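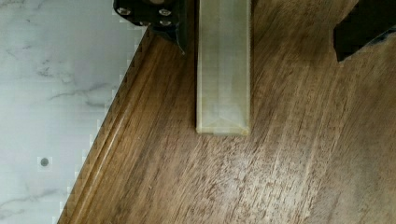
Jun 20, 2020. Kitchen diary, Haberkorn Residence, ground floor. Entry by the house office.

The week's review of the shared kitchen was completed today, after the postponement recorded on the previous page. The purpose was to settle the arrangement of the counter before the September residents receive their keys, and to enter the result here so that the question need not be raised again at each change of occupancy.

The wooden board was considered first. Under the former arrangement it was put away each evening and taken out each morning, and it suffered for it. One corner was knocked twice in the spring. The office has therefore decided that the board shall live on the counter. It may lie at whatever angle suits the person working, provided the edges are wiped as well as the face. Oil is to be applied on the first Monday of the month. The present bottle is Nitora, purchased with the spring order, and enough remains for the summer. The oil should stand for 30 minutes before the surplus is taken off with a dry cloth, and that cloth is not to go back among the dish towels.

The stone requires more attention than it has been given. Two residents reported a dull ring near the wall, which the office could find only by crouching. Vinegar and lemon are to be kept off it as far as possible. A plain damp cloth is sufficient for daily cleaning.

The small drawer unit was next. It came to us from the Travel room on the second floor, where it held luggage tags and spare adapters, and it has adapted well to kitchen life. Its drawer was cleared in the course of the review. The contents filled a mixing bowl: rubber bands, a candle stub, instructions for a blender we no longer own, and a quantity of soy sauce packets that the office prefers not to record in detail. The drawer is to be kept for tea. The top of the unit may hold cans in current use, but unopened stock belongs in the pantry.

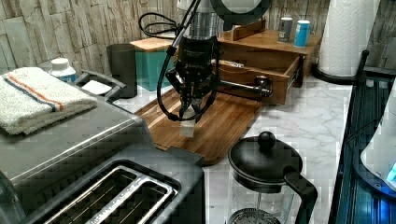
Birgit Heitmann asked that her objection be entered in full, and it is entered accordingly: tea should not be kept in a drawer at all, because loose leaf takes up the smell of wood, and a tin with a proper lid would cost less than the discussion had already cost in working time. She added that the teal box would serve if whatever is in it now could be found another home. The office replied that the teal box has been promised to the baking supplies. The matter was left open, and the drawer stays without tea until it is settled.

Edivaldo Portela raised the back row. He holds that containers along the wall should stand in order of use, beginning at the toaster oven and working outward, and he moved several of them to show what he meant. The office finds the principle sound. The wooden spoon remains in its black crock, where any person at the counter can reach it without leaning over the toaster. Cereal boxes may stay out during the week — an allowance made for early risers — and should be closed properly after use. The striped towel may be kept folded on top of the toaster oven while the oven is off and cool. It comes down before the oven is switched on, without exception.
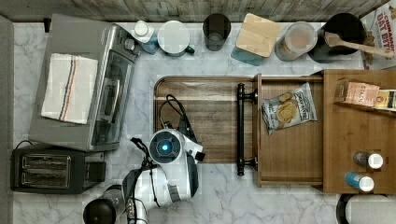
Labels were also discussed. The clear jar has no label that the office considers adequate, and both sugar and malted drink powder are known to have been kept in jars of that pattern. A fresh set has been ordered from Skinitz, 18 to the sheet, in the plain white finish. The last set was glossy and would not take ink. Until it arrives, residents are asked to taste before they pour.

The following points are confirmed for the summer:

- The toaster is unplugged at night and its crumbs emptied on Fridays.
- Paper towels are for spills. Hands are dried on cloth.
- A new roll goes onto the black holder when the old one is finished, by the person who finished it.
- The dark tumbler belongs to the kitchen and does not go upstairs. 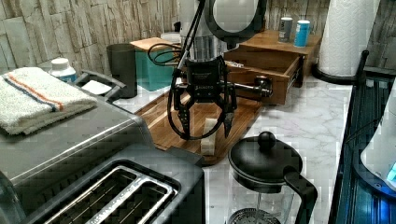

Coffee occupied the remainder of the afternoon. The French press will continue as the house method, the filter machine having been retired with no formal regret. Grounds are to be knocked into the compost pail and never rinsed down the sink; the plumber's account in the spring made the point sufficiently. The plunger is to be taken apart and washed once a week. Mr. Portela prefers a coarse grind and four minutes. Ms. Heitmann allows six. The office takes no position, beyond noting that the second cup today was the stronger.

Expenditure for the period came to 20 dollars, all of it on labels and dish soap. The drain cover is still outstanding. A tin for the tea has been added to the list with a question mark beside it, at Ms. Heitmann's request.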